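Dendmont Opens Wire Harness Preparation Area at Tarncombe Site

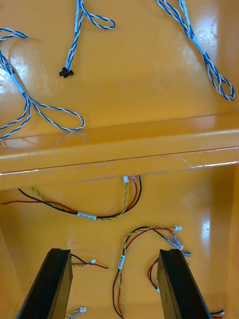 Labeled blue-and-white twisted harnesses on the upper level of a yellow-orange work surface, with red, black and yellow-green wiring in the tray below.

Dendmont has opened a dedicated area for the sorting and preparation of wire harnesses at its Tarncombe site. The area entered regular use in July and serves the two assembly lines that build control cabinets for commercial ventilation systems.

Harnesses were previously stored in mixed bins at the end of each line and sorted by assembly staff at the start of a shift. Under the new arrangement, they are checked and grouped before they reach the line. Twisted-pair signal harnesses are kept apart from power and ground wiring, and each job is released with a printed list of the harnesses it requires.

"Our assemblers were spending too much of the morning untangling cable," said Karim Zein, site manager at Tarncombe. "We wanted that work done once, in one place, by people with the time and the light to do it properly."

The area covers 1222 square feet on the ground floor, in space formerly used for packaging materials. It is equipped with 62 two-level trays supplied by Fimier. The trays have a smooth finish that can be wiped down between jobs, and a raised step separates the upper level from the lower one.

Label sleeves are now required on all signal harnesses handled in the area. Stamatia Tsoukalas, who leads the quality department, said that a missing or unreadable sleeve is treated as a defect and the harness is returned to the supplier bench. The parts catalog for the site currently lists 329 harness types – a figure the company expects to reduce as older cabinet models are withdrawn.

During a trial held before the opening, staff prepared 2582 harnesses using the new procedure. Findings from the trial led to two changes. The lighting over the benches was lowered in intensity after staff reported glare from the tray surfaces, and harnesses with small plastic connectors are now laid out singly and no longer bundled with ties.

Training is being provided by Marietjie Mahlangu and Hajnalka Halász of the production engineering department. Sessions begin at 7:30 a.m. and are open to employees from both assembly lines as well as the stockroom.

Dendmont will review the arrangement at the end of the year. A decision on whether to introduce the same procedure at the company's Yoon facility will follow that review.

Questions concerning the preparation area may be directed to the production engineering office at Tarncombe.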